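Tea & sachet organiser, four section, dark brown. Fatska range. Page updated 3/11/20, prices are on the trade list, not here, ask if you haven't got one.

Stock code 709. Sold singly or in a carton of 31 (odd number, we know, it's how they fit the box). Pairs with the clear serving tray further down. Both meant for hotel rooms, meeting rooms, the side table in a waiting area, that sort of thing.

**The organiser**

- Dark brown, goes with most furniture
- Square, rounded corners
- Four compartments, two by two
- Open top, no lid to lose
- Packets can stand upright or lie in a heap, up to you
- Wipe out with a damp cloth. No dishwasher please

Supplied empty. Tea, sugar etc not included, people do ask.
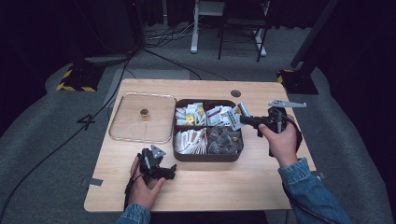
*709 organiser, filled, with clear tray alongside. Contents not supplied.*

Filling it. Flat sachets do best in rows, on their edge, facing the same way, so guests can flick through them. Pyramid bags won't stand up whatever you do so give them a compartment to themselves and just tip them in. Keep the printed side of the packets to the front if you've the patience.

Don't overfill. If you have to push the last few down, they come back up again and end up on the table. Ximena Quiroga in the showroom does hers to just under the rim and tops up at lunchtime, looks tidy all day.

Mixing teas and sweeteners in the one box is fine. Mixing them in the one compartment isn't, strong mint gets into everything. Fruit teas nearly as bad. If you're doing a lot of flavours order two boxes and keep the herbal in the second.

**What it stands on**

Flat, level surface. Any desk or meeting table is fine, pale wood shows the brown off nicely. Underside of the box is plain, no feet. If you've a polished or lacquered top, ask for the felt dots (free, a set per box, say so on the order becuase they aren't packed as standard). Stick them on clean and dry, leave overnight.

If the table has a cable hole keep the kettle that side and the tea box the other. Steam and paper packets, no.
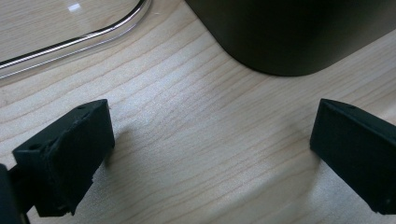

Measure your table before ordering for a whole floor of rooms. We had a return of a full carton in December, nothing wrong with them, the shelf was too narrow. Returns are fine if unused and in the orignal box but you pay the carriage back.

Bedside tables: usually box only. Desks and sideboards: box and tray together.

**The clear tray**

Jendell clear tray, rounded rectangle, gold-coloured rim. You see the table through it so it doesn't fight with the wood. Used for cups, spoons, a milk jug, or for whatever the guest has picked out. Lies flat.

Fingerprints show. They do on anything clear. Soft cloth, warm water, drop of washing up liquid, dry straight away or you get marks. No scourers, no cream cleaner, it will take the shine off the rim.

Little gold pot is separate. Short, round, stands on the tray, takes cocktail sticks or used tea bag tags or nothing at all. Comes from Liu, own code, see the accessories sheet. Often out of stock, don't build a room scheme round it.

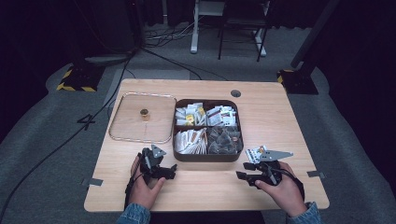

Ordering as a set: quote 709 plus "tray" and we'll put them on one line. Set orders go out from the Cultomora warehouse, single boxes from the shop, so they may not turn up together if you order both ways. Allow 2 working days for singles. Sets a bit longer.

Big orders, anything up to 2000 pieces, speak to Pascual Palma first, he'll tell you what is on the shelf and what is still to come in. Over that we'd need to split the delivery.

**Quick questions**

Other colours? Dark brown only at the moment. Black was dropped.

Do the dividers come out? No, fixed.

Will it take coffee sticks? Short ones standing, long ones stick out the top and look messy.

Logo on the front? Can be done on full cartons, artwork needed before we quote.

Samples: one box per customer, refunded against first carton. Email or ring the shop, have your account number handy.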